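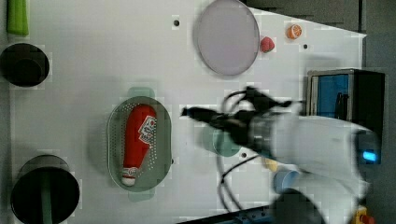
The ketchup in the colander, and the big plate waiting for its supper.

The Restaurant on Flerkari Street

The summer I turned seven my grandmother opened a restaurant, and I was the cook, the waitress and, on slow afternoons, the person who stood at the door looking up and down Flerkari Street for customers. It was the kind of restaurant where the strawberry was bigger than it ought to be and the orange slice could be served to ten people in a row and still come back to the kitchen as good as new. My grandmother ate there every day in August and never once complained about the menu.

She paid, too. A supper cost 20 cents, or 53 if you wanted ketchup, and I can't tell you how I arrived at those prices except that I had just learned to write a five and a three and was very proud of both of them. She counted the pennies out of a coffee can, and I put them in my apron, and in the evening I poured them back in the can so she would have something to pay with tomorrow. It seemed to me a wonderful way to run a business, and I still don't see much wrong with it.

So when the box came to me last spring, all the way from Pustville and with the tape gone yellow, I knew by the weight of it what it was. I sat down on the kitchen floor (I should have put supper on, but I didn't) and took things out one at a time. The banana! I had forgotten the banana completely, and then there it was and I remembered how it used to be the telephone.

My granddaughter watched all this with her arms folded. She was six and a half and had opinions. She let me get everything out and wiped down and set where I thought it should go, the cups by the colander, the way we always had it, and she waited until I was quite finished. 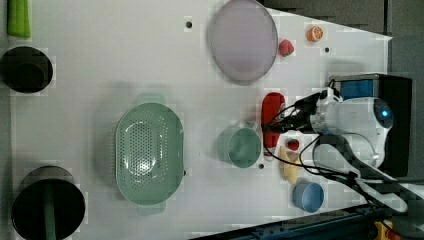 Grandma, she told me, you can't have the cups there, that's where the cooking goes, and if people are thirsty they have to wait until they've sat down and said please. I said that in my day the cups had always stood by the colander. She said that was probably why my restaurant closed.

Well, I laughed until I had to hold on to the counter, and then I moved the cups. She wanted to know what it had been called, my restaurant, and I had to admit it never had a name, we just said "the restaurant," and she shook her head over that as well. Hers would be called Unex. I asked what it meant and she said it didn't mean anything yet, but it would when people had eaten there.

Then she wrote out the menu, which took most of an hour and a good deal of erasing. Banana soup. Hot strawberry. Orange with the plate. Supper was 3000 dollars, and I said my goodness, and she explained that it included the ketchup.

She loved that ketchup bottle best of anything in the box, and so had I. It was soft red felt, gone a little fuzzy, with the tomato stitched on the label and the 57 beside the name, and I used to go to sleep with it under my chin when other children had bears.
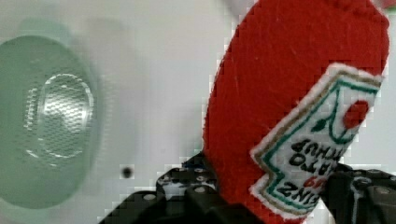 My grandmother knew about that, of course. She would come in after I was asleep and carry it back to the restaurant so it would be on the shelf when we opened, and for years I believed it walked there by itself. I thought about telling my granddaughter, and then I thought, no, let's see.

I was her first customer. I sat down, I said please, and I ordered the banana soup. She asked whether I had a reservation. I said I did not. She looked all over the menu, front and back, and finally told me she could squeeze me in if I ate fast.

That night, when I went up to turn off her lamp, there was a bit of red sticking out from under the blanket. I waited until she was breathing slow. Then I eased it out and took it down the stairs in my slippers, and I put it in the colander, where the cooking goes.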